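Journal > Visits and Events > Malledham Robotics Open Day

An Afternoon at the Malledham Robotics Open Day

In March I attended the spring open day at Malledham, where the automation group receives members of the public twice a year. I have written on this journal before about the Jevard packing line and the older demonstrations at Bistau, and several readers asked whether the Malledham visit was worth the journey. The following notes are offered for their benefit.

Visitors were received at the side entrance and divided into groups of seven. Ours was led by Liesl Tanner, who gave a short introduction in the corridor and asked that bags be left on the hooks provided. The program consisted of a talk, a demonstration of sorting by color, and a period for questions. The talk dealt mainly with how tasks are chosen. Ms. Tanner explained that the group prefers tasks a small child could understand, so that any visitor can judge for himself or herself whether the machine has done well.
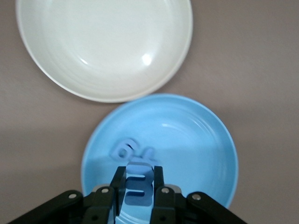 The sorting task uses foam letters and numbers of the kind sold for kindergartens, together with ordinary round plates. Each piece is to be placed on the plate of its own color. I had expected the choice of color to be the hard part, and was told that the handling gives more trouble. Foam is light and it yields when pressed, and a piece lying flat offers very little to hold. The grip therefore matters a great deal. A blue 3 held upright between the two black fingers, over a plate where other pale blue digits already lie flat, shows how little room there is to work in once a plate begins to fill. Ms. Tanner said that a piece pinched too near its end may turn in the grip, and that the group keeps a record of every such case.

We were then taken to the rail, from which the whole table could be viewed. The session for our group lasted around 5 minutes, with a pause for questions. I would advise future visitors to stand toward the middle of the rail. The arms have large elbows, and from either end one of them is likely to come between the visitor and the plates. Those with an interest in the programming should ask for the printed sheet, as it was not handed out unless requested.

A point that had not occurred to me before the visit concerns the pieces for which there is no plate. With green and blue letters the rule is plain. With a red, a yellow or an orange letter, and only green, blue and cream plates set out, the correct action is to leave the piece where it is. According to the printed sheet, this is scored in the same way as a correct placement. I thought this a sensible rule, and one that the Bistau demonstration could well have adopted.

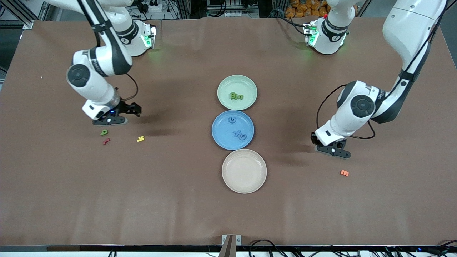

Lok-yiu Tai wrote to me after reading a draft of these notes and took a different view of the scoring. In Tai's opinion a piece left alone should be counted separately, as a machine that fails to notice a letter and a machine that correctly declines to move it would otherwise receive the same mark. I have put the question to Ms. Tanner by letter and will add her answer to this page when it is received.

Some practical matters remain. Admission was free, but places must be reserved in advance through the Malledham front office. Parking is limited, and the Okafor lot across the road accepts visitors for a small charge. The demonstration room is kept cool, and a light jacket is recommended. Refreshments were served after the question period, and the coffee was good. The autumn open day is expected to follow the same program, with the talk moved to the larger room upstairs.

Filed under: Open Days, Robotics, Visits

Contact | Copyright, all rights reserved | Back to top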